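第4章 シミュレータの台所で「片づけ」を教える

この章は、うちのゼミで一番もめた課題の話から始めます。

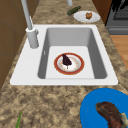 課題の名前は「シンクの茄子」といいます。流しの底に置いた皿から茄子を取って、カウンターの上の別の皿に移す。書いてしまえば一行です。私がこれを学生に配ったとき、教室の空気は「え、それだけ?」でした。前の学期には迷路を走る台車をやり、その前には積み木を積むアームをやっていたので、茄子ひとつというのは、まあ、格下げに見えたんでしょうね。

ところが、この一行の課題に半年かかった班がありました。半年ですよ! しかもその班は、成績で言えば一番プログラムの書ける学生がそろっていた班です。どうしてそんなことになったのか、というのがこの章全体のテーマなので、しばらく付き合ってください。数式は4.3節まで出てきません。安心して読んでもらって大丈夫です(4.3節からはそれなりに出ます。すみません)。

4.1 教室で何をやっているのか

まず授業の枠組みを説明しておきます。第1章から順番に読んでいる人は知っている話も混じりますが、この章だけつまみ読みする人もけっこういると聞いているので。

受講生は三人か四人で班を組み、一学期のあいだに一つの「方策」を作ります。方策というのは第2章で定義したとおり、観測を入れると次の動作が出てくる関数のことです。カメラ画像と手先の位置を受け取って、次の瞬間に手先をどちらへどれだけ動かすか、指を開くか閉じるかを返す。それだけの箱です。中身はニューラルネットでもいいし、if文の山でもかまいません。実際、最初の年に一番点が高かったのはif文の山でした。この話は4.5節でまたします。

舞台は全部シミュレータの中です。授業用に組んだ環境一式を、うちではHita(ひた)と呼んでいます。名前の由来は私もよく知りません。前任の先生のディレクトリ名がそうなっていて、引き継いだときに変える勇気がなかったんです。変えると設定ファイルが二十か所くらい壊れそうだったので。

Hitaの中には台所があります。カウンターがあって、流しがあって、奥にコンロがある。茄子の入った流しのまわりにも、パンのようなものが載った白い皿だとか、横倒しの緑の瓶だとか、肉の塊を載せた青い皿だとかが散らばっています。学生にはよく「先生、これ片づけてから始めちゃだめですか」と聞かれます。だめです。散らかっているのも課題のうちです。

皆さんの家の台所を思い浮かべてみてください。洗い物をしようとして、流しのまわりに何も置いていない日がどれくらいあるでしょうか。うちはまずありません。昨日の夜も、みりんの瓶をどかすところから始まりました。ロボットに片づけを教えるのに、先に人間が片づけておくというのは、どうもおかしな話だと私は思うわけです。

4.1.1 一回の試行の流れ

試行の流れはどの班も同じです。用語をそろえておきたいので、ここでまとめて書いておきます。

初期化。物の位置を決めて、シミュレータの時計をゼロに戻します。位置は乱数で少しずらします。乱数の種は必ず記録してください。これを忘れて泣いた班を毎年見ています。

指示。方策に文章を一つ渡します。「茄子を青い皿に移す」のような短い文です。第3章で作った、文を読まない方策を使う班は、この段階を飛ばします。

実行。最大300ステップまで方策を動かします。300を超えたら、あと一歩で届きそうでも打ち切りです。ここは情をかけません。

判定。茄子が目的の皿に載っていて、かつ指から離れていれば成功。それ以外は失敗です。惜しい失敗も、ひどい失敗も、表の上では同じゼロになります。

この最後の「同じゼロ」が、あとで大きな問題になります。頭の隅に置いておいてください。

4.2 Gandholm班の半年

さて、もめた班の話です。うちの班にはみんな好きな名前をつけていいことになっていて、その班はGandholmと名乗りました。誰かがやっていたゲームの城の名前らしいです。本人たちの許可をもらって書いています。

Gandholm班のやり方は、教科書どおりと言っていいものでした。人間がゲームパッドで手先を動かして、お手本を集める。集めたお手本をニューラルネットに真似させる。第3章でやった模倣学習そのままです。彼らは放課後の計算機室に残って、245本のお手本を集めました。すごい根気です。私なら途中で肩を壊しています。

お手本を真似させた最初の結果がどうだったかというと、学習に使った配置では、ほとんど全部成功しました。班のみんなは大喜びで、私のところへ動画を持って見せに来ました。私も喜びました。「じゃあ次は、配置を変えてやってみようか」と言ったのが、いま思えば半年の始まりです。

配置を変えたら、手先は流しの手前で止まりました。

茄子まで行かないんです。カウンターの端を越えたあたりですーっと減速して、そこで小刻みに震えている。300ステップ、ずっと震えている。班の一人が「考え中ですかね」と言って、みんなで笑って、そのあと誰も笑わなくなりました。

4.2.1 深さの問題

原因はいくつも重なっていました。ほどくのに時間がかかったので、ほどけた順に書きます。

一つ目は深さです。流しというのは箱ですよね。カウンターの面より下に底があって、まわりを壁に囲まれている。平らな机の上の茄子を取るなら、真上に行って下りればいい。ところが箱の底の茄子となると、下りる途中で手先が縁や壁にぶつかるかもしれません。蛇口だって立っています。

人間のお手本をあとから見直してみると、操作した人はみんな、知らないうちに少し遠回りをしていました。いったん高く上がって、流しの真ん中あたりの上空まで行って、それから下りる。言われなくてもそうしているんです。で、この「いったん高く上がる」が、人によってタイミングも高さも違う。早めに上がる人もいれば、ぎりぎりまで低く行ってひょいと越える人もいる。

どちらも正しいお手本です。けれど、両方を平均してしまうとどうなるか。中途半端な高さで縁に向かっていく動きになります。二つの正解のあいだに、正解でないものが挟まっている。あの震えの正体のひとつは、これでした。「上がれ」と「進め」を同時に教わって、その場で足踏みをしていたわけです。

第3章で、平均二乗誤差を使うと複数の正解がならされてしまう、という話をしました。あのときは分かれ道の図で説明しましたが、正直なところ図だけでは腑に落ちなかった人も多いでしょう。流しの縁で震える手先を一度見ると、一発で腹に落ちます。章末の演習4-2でぜひ自分の目で見てください。

4.2.2 茄子の向き

二つ目は茄子の形です。茄子って、よく見ると意地の悪い形をしています。片方が太くて丸くて、もう片方が細い。へたの側もあります。太いところをつかもうとすると指の開きがぎりぎりで、細いほうをつかむと持ち上げたときに重いほうがぐらっと下がる。

課題を作った側の言い訳をしておくと、私は最初、じゃがいもにするつもりでした。じゃがいもなら向きをほとんど気にしなくていい。でもそれだと、つかむ角度を考える練習にならないんですよね。にんじんも試しましたが、細長いだけあって素直で、どの班もあっさりできてしまった。茄子がちょうどいい具合に難しかったんです。学生からの評判は最悪でしたけど。

Gandholm班のお手本では、へたがだいたい同じ方向を向いていました。初期化のとき位置は乱数でずらしていたのに、向きをずらすのを忘れていたんです。だから方策は、茄子の向きを見て指を回すということを一度も習っていません。習っていないことはできない。当たり前なんですが、245本も集めたあとで気づくのはつらいものがあります。

班の日誌には、この日のところに「向き!!!」とだけ書いてありました。気持ちはよくわかります。

4.2.3 まわりの物

三つ目が、いちばん見つけにくかった。まわりに置いてある物です。

ある日、班の一人が、カウンターの瓶を消してみたらどうなるかと言い出しました。流しからも茄子からも離れた、どう考えても関係ない瓶です。消したら、成功していた配置で失敗するようになりました。

これにはみんな黙りました。方策は、瓶を手がかりにしていたらしいんです。お手本を集めたあいだ、瓶と茄子の位置関係がたまたまほとんど変わらなかった。だから瓶を見れば茄子のある場所の見当がつく。ネットワークから見れば、はっきりした形の瓶のほうが、流しの中の暗い色の茄子より見つけやすかったのかもしれません。このへんは推測です。ただ、瓶を動かすと手先の行き先も引っぱられるように動いたので、瓶を見ていたこと自体は間違いないと思っています。

こういう、本来関係のない手がかりに頼ってしまうことを、この本では「近道」と呼びます。近道は厄介です。学習に使った配置では何の問題もなく動くので、成功率の表を眺めていても見えてきません。見つけるには、関係ないはずの物をわざと動かしてみるしかない。散らかった台所を使い続けている理由の半分は、ここにあります。最初から片づけた台所で練習していたら、近道は最後まで隠れたままだったはずです。

4.2.4 Shufen Qinさんの表

ここで話が少し進みます。この授業には前の年の受講生が助手として入ってくれるのですが、その年の助手のひとりがShufen Qinさんでした。Qinさんは前の年、別の班で同じ課題をやって、やはりさんざん苦労しています。

QinさんがGandholm班にすすめたのは、新しいアルゴリズムでも大きなネットワークでもなく、表を一枚作ることでした。失敗した試行の動画を全部見て、どこで失敗したかを書き込む表です。手前で止まった、縁に当たった、つかみ損ねた、持ち上げてから落とした、違う皿に置いた、置いたのに指を開かなかった。こうやって分けていくと、失敗の種類は6つになりました。

判定の「同じゼロ」を覚えていますか。あれを分解したわけです。同じゼロでも、流しの手前で震えているゼロと、皿の上まで運んで指を開き忘れたゼロとでは、次に打つ手がまったく違います。前者には動きのお手本の整理が要るし、後者なら最後の数ステップだけ直せばいい。ひとまとめの成功率だけを見ていたあいだ、班はネットワークの層を増やしたり減らしたりしていました。表ができてからは、一週間に一つずつ原因がつぶれていきました。

表の作り方は4.4節で細かくやります。「動画を全部見るのは面倒です」という感想が毎年出ますが、見てください。倍速でいいので見てください。私も全部見ています。お菓子を食べながらだとわりと進みます。

4.2.5 集め直し

原因がわかったので、お手本の集め直しです。ここで班の中が割れました。全部捨てて最初からやろうという人と、いまあるものを活かして足りない分だけ足そうという人がいて、計算機室の廊下までかなり大きな声が聞こえていたと、隣の研究室からあとで苦情をもらいました。

結局、足すほうに落ち着きました。ただし三つの約束をしてからです。縁を越えるときは、必ず先に高く上がる。茄子の向きは毎回乱数で変える。流しの外の物も毎回置き場所を変え、ときどき消す。追加したお手本は最初の半分にもなりませんでしたが、結果はずっとよくなりました。数を増やすより、ばらつきの持たせ方を考えたほうが効く場合がある、という例としてよく引き合いに出しています。

発表会では、初めて見せる11通りの配置で動かしてもらいました。全部は成功しませんでした。一つは持ち上げてから落とし、一つは茄子ではなく隣の皿の縁をつかみにいって、会場がどよめきました。それでも手前で震えたものは一つもなくて、班の全員がそこを一番喜んでいたのが印象に残っています。私はちょっと泣きそうでした(泣いてはいません)。

4.2.6 ほかの班のこと

Gandholmばかり書くと不公平なので、ほかの班にも触れておきます。

Endton班は、学習をほとんど使いませんでした。画像から紫色のかたまりを探し、その長い軸の向きを計算して、あとは決まった手順で動かす。古風ですが、早い時期から安定して動きました。弱点は指示の文を変えたときです。「パンを取って」と言われても、頑固に茄子を取りに行きます。そこは自分たちでもわかっていて、発表では「茄子専門店です」と開き直っていました。

Duggan班は逆に、文の理解に力を入れました。言い回しを変えても、ちゃんと同じ物に向かっていく。その代わり、つかむのが下手でした。茄子のところまで迷わず行って、指を閉じて、するっと逃げられる。見ているこちらが思わず「あっ」と声を出してしまいます。この二つの班を足して割ればいいのにと誰もが思うわけで、実際、次の年の4月に両班から一人ずつ残って、合体版を作り始めました。その続きは第7章に出てきます。

4.3節に進む前に、手元でHitaを起動して、流しの課題をゲームパッドで自分で一度やってみてください。キーボードでもできますが、指がつります。自分の手で茄子を持ち上げてみて、縁のところで手先をどう動かしたか、へたがどちらを向いていたときにやりにくかったか、短くメモしておいてください。次の節では、そのメモを使って軌道のばらつきを式で書いていきます。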